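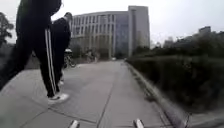 Robotics > Software > Features

The planner that slows down before it swerves

Sidewalk robots spend most of their computing time on people who are not in the way. Harko, the navigation stack maintained by Trerbridge, used to treat each tracked pedestrian as a disk with a velocity arrow. Two people walking side by side became two disks, and the planner would sometimes try to pass between them.

The current release groups tracks that share a heading and speed, then plans around the group. The local planner runs at 15 Hz and scores 84 candidate paths per cycle. Speed is cut first. A lateral move is considered only if slowing does not restore clearance.

Open paving is harder than a path with a curb. Without an edge to follow, the localizer leans on distant structure, and low, thin objects near the ground need their own detection layer. In Harko that layer is called Zurkura.

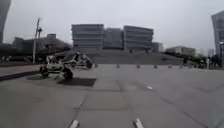

Bollards line the far side of a slab-paved plaza, with two small white vehicles at left.

Zurkura was tuned on 2,222 labeled clips, and 106 of them are held back for regression tests. Painted marks remain a weak point - a flat stripe can still register as a low obstacle for a few cycles. A fix is scheduled for November.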